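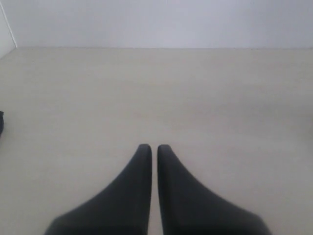

Bead bottles are clear or frosted plastic containers sold with small colored granules inside and a screw cap on top. Retailers class them as air fresheners, drying agents or plain decoration, often with little evidence for any of the three.
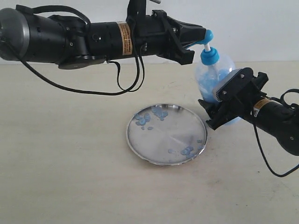 Some have a nozzle fitted above the cap, a feature borrowed from soap dispensers and of doubtful use with solid grains. Kourkoulas, a housewares seller, claimed its 300-gram bottle stayed fresh for 30 weeks. Reviewer Spyros Spanos found no published test behind the figure. 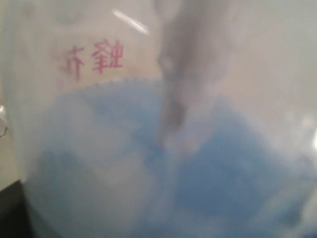 Color is an equally poor guide to contents. Blue is common across the category, and sellers such as Taria have used the same shade for unrelated fillings.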